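Textured tabletops in light colours: frequently asked questions

Covers cleaning, marks, the joint at the wall, shadows and glare, and replacement. Last revised August 4, 2020. 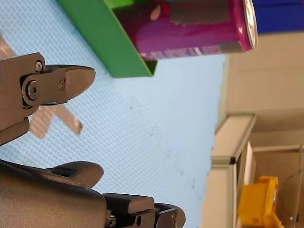
A reader wrote in to say that her pale top looks clean from the doorway and dirty from the chair, whatever she wipes it with, and asked whether the texture was the cause. In most cases it is. A fine dotted or woven pattern holds residue in the low points, and a flat cloth passes over the high points only. The first section deals with this.

CLEANING

How should a textured top be cleaned day to day?

Remove dry dust first, with a soft brush or the brush head of a vacuum cleaner. Then wipe with a well-wrung microfibre cloth and a weak solution of washing-up liquid in warm water. Work in one direction, then at right angles to it. Go over the surface again with clean water and dry it with a second cloth.

The drying step is the one most often left out. Water left in the pattern dries with whatever it was carrying, and the result is a faint grey film that shows more on light blue, white and cream than on any other colour.

Why does the surface still look grey after cleaning?

Usually detergent residue. Wipe the whole top twice with plain water, changing the water between passes, and dry. If the grey lifts, use less detergent in future. If it stays, the surface is probably worn: fine scratches on the raised points scatter light and look like dirt. Test by wetting a small patch. A scratched area looks better while wet and returns to grey as it dries. A dirty area looks much the same either way.

Can I use a brush?

Yes, if it is soft. A nail brush or an old toothbrush with nylon bristles is suitable for small areas. Use light pressure and small circles. Do not use a brush sold for grout or barbecues.

Which products should be avoided?

Cream cleaners, scouring powder, wire wool, the green side of a washing-up sponge, and melamine foam blocks on any glossy finish. Solvents such as acetone and cellulose thinner can soften some coverings within seconds. Bleach is safe on some materials and causes yellowing on others, so check the maker's sheet. Spray polish containing silicone should also be kept off the top. It fills the pattern, attracts dust and prevents adhesive from holding if the edge ever needs to be refixed.

We supply Nouri, a neutral liquid cleaner, with all new tops. Any unscented neutral cleaner will do the same job.

MARKS AND SPECKS

What are the small dark specks near the back edge?

A line of specks and smudges where the top meets the wall is common on any light surface. The usual sources are:

household dust that settles against the wall and is pushed along by the cloth
pencil and graphite dust
paint or filler particles from the wall
crumbs, particularly toast
scuffs from objects slid back until they touch

Vacuum the edge before wiping. Wiping first turns loose dust into paste and drives it into the joint.

A speck will not come out. What next?

Lay a damp cloth over it for a few minutes, then try the soft brush. If that fails, try a white vinyl eraser on pencil or rubber scuffs. For ink, dab with surgical spirit on a cotton bud after testing it somewhere out of sight. Rinse afterwards. If a speck can be felt with a fingernail as a pit, it is damage and no cleaner will remove it.

Will tea, coffee or felt pen stain?

It depends on the covering. Laminates resist tea and coffee well if the spill is wiped up the same day. Soft coverings and painted tops are less forgiving. Permanent marker should be treated as permanent on all of them, although it can often be reduced.

Do metal objects mark the surface?

They can. Aluminium and unplated steel leave grey lines that resemble scratches. These are deposits of metal on top of the surface and can generally be removed with a neutral cleaner and a soft brush. Hard plastic feet leave fewer marks, but grit caught beneath them will scratch. Lift objects to move them. Where something heavy stays in one place, put felt or cork under it, and check the underside of the pad now and then for embedded grit.

Is light blue harder to keep clean than other colours?

It shows graphite, coffee and dark lint more than a mid-grey does. It shows crumbs, flour and limescale less than a black top does. For general use we regard mid-tones as the easiest to live with, and for sewing, sorting small parts or drawing we recommend a light top, as small items are easier to find on it. The Mosell range includes both.

THE EDGE AND THE WALL

Should the table touch the wall?

We suggest a gap of 2 mm. The top can then expand slightly in warm weather without rubbing the paint. If the gap collects too much dust, it may be closed with a flexible sealant or a slim strip.

Which sealant?

For a painted wall, use a paintable acrylic sealant. For a kitchen or utility room, use a neutral-cure silicone. Mask both sides with low-tack tape before applying it, smooth the bead once, and pull the tape while the sealant is still wet. Sealant that gets into a textured surface is slow to remove, so do not omit the tape.

Do not seal a table that has to be moved. Use a removable strip instead. Our Ekow strip is pressed on to the back edge and can be pulled away by hand. It is supplied in lengths of 120 cm and can be cut with ordinary scissors.

The wall is not straight. Can the top be trimmed to fit?

A solid or laminated top can be scribed to the wall by a joiner. Trimming exposes the core, which must be sealed again before the table goes back. On gaps that vary only slightly, a strip is cheaper and hides the difference well enough.

The paint behind the table is rubbing off on to it.

Beige and cream matt emulsions are soft and mark easily, and the transfer is hard to see until it has built up on the table edge. Clean the edge, let the wall dry if it has been washed, and apply a wipeable paint to the strip of wall just above the table. Leave new paint to harden for the time given on the tin before pushing anything against it.

LIGHT AND SHADOW

Why are there crossed or blurred shapes on my table?

Check what stands between the table and the light. Chair backs, trestle legs, window bars, plant supports and folding racks all cast shadows that show clearly on a pale, even surface. The nearer the object is to the table, the sharper the shadow. A large or diffuse light source gives a blurred outline.

To tell a shadow from a stain, place a hand over the light or switch the lamp off. Customers have returned tops for marks that disappeared under a different lamp, so please do this before contacting us.

Does the texture reduce glare?

Yes, compared with a smooth gloss top of the same colour. It does not remove it. If glare is a problem, move the lamp to one side of the working position and fit a diffuser.

Will sunlight fade the colour?

Over time it can. Blues vary a good deal depending on the pigment. Fading is even if the whole top is exposed and patchy if a mat or tray has been left in one place, so move such things occasionally.

REPLACEMENT AND SUPPLY

Can I cover an old top instead of replacing it?

Yes, if it is flat, clean and sound. Fill chips, sand level, remove all dust and wipe down. Patterned coverings hide small defects better than plain ones, but a lump of old glue will show through either. Let the roll lie flat in the room overnight before cutting.

What is the widest piece available without a seam?

Mosell covering is made on a roll 159 cm wide. Larger tables need a seam, which should be placed away from the main working area. The pattern has a direction. Mark the back of each piece with an arrow before cutting and keep the arrows aligned.

Will a new piece match one bought earlier?

Not exactly. Batches differ slightly and the older piece will have changed with use. Order everything for one table at the same time.

How long is the guarantee?

Tratier guarantees its tops and coverings for 12 months against delamination, bubbling and loss of pattern in normal indoor use. Scratches, burns and solvent damage are excluded, as is sealant left in the surface.

Can I get a sample?

Samples are posted free within the UK. Look at the sample flat, in the room where it will be used, by day and again under the lamp. Light blue in particular shifts towards grey or green -- depending on the bulb and on the colour of the wall beside it.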